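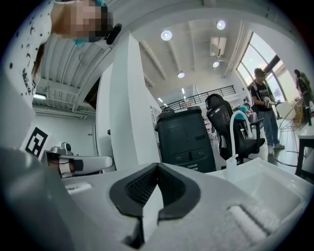
The white column and ribbed ceiling at the Joubert building, Sturgate.

Search this site Search Go

Monday, April 6, 2020
By the Newsdesk

The white column is staying. So is the ribbed ceiling, beams, thin pipes and all. That's the word from the Joubert building on Sturgate, where plans for a false ceiling on the ground floor have been dropped after tenants were asked what they wanted and most said leave it alone.

Letters went out in March to everyone renting space there, 94 in all. 52 came back in time. The owners, Rostadholm, say a clear majority were against boxing anything in, though they haven't given the exact split and we have asked for it.

The idea had been flat panels right across, hiding the white corrugated sheet overhead along with whatever runs under it. Tidier, warmer in winter, that was the case for. Against: darker, lower, and a job to get at the pipes every time one wants looking at. Several replies also asked who would be paying. Fair question, rents went up last autumn.

Column was the other sticking point. One drawing had it wrapped in a square casing with shelves, another had a partition built off it to make two smaller rooms. Both gone now. It will get a coat of paint, white again, and nothing will be fixed to it.

What will happen instead, according to a notice sent round on Friday:

Ceiling cleaned between the ribs, and repainted where it needs it.
Fluorescent lights kept for now. A change to something softer will be looked at next year, no promises.
Extra wall sockets, 7 of them. More sockets was the single most common request in the replies, well ahead of heating.
Walls to stay pale. There was a suggestion of dark green, it did not get far.

Dates are the problem. Work was pencilled in for after Easter but Dollosham, the contractors, have stopped all indoor jobs because of the virus and can't say when they will be back. Rostadholm say the price they agreed will be held. The sockets are likely to go in first as that's a short visit, one electrician, couple of days. Painting needs the room cleared and will take longer.

Tenants who have already paid the £300 deposit towards a smaller room under the old plan will get it back in full. No form needed. Anyone who changed bank since paying should ring the office, which is answering the phone mornings only at the momment.

Storage shelving in the back corridor is a seperate matter and wasn't part of the letter. Same goes for the bike racks, still waiting on a decision from last summer.

The original drawings, and the new shorter list of works, can be sent by post to any tenant who asks. They were meant to be pinned up in the entrance but the noticeboard is locked and the key is in the office.

Replies which arrived after the closing date have been kept and will be read before the lighting is decided. Later comments on the lights can still go in writing to Rostadholm at the Sturgate address, marked Joubert ground floor.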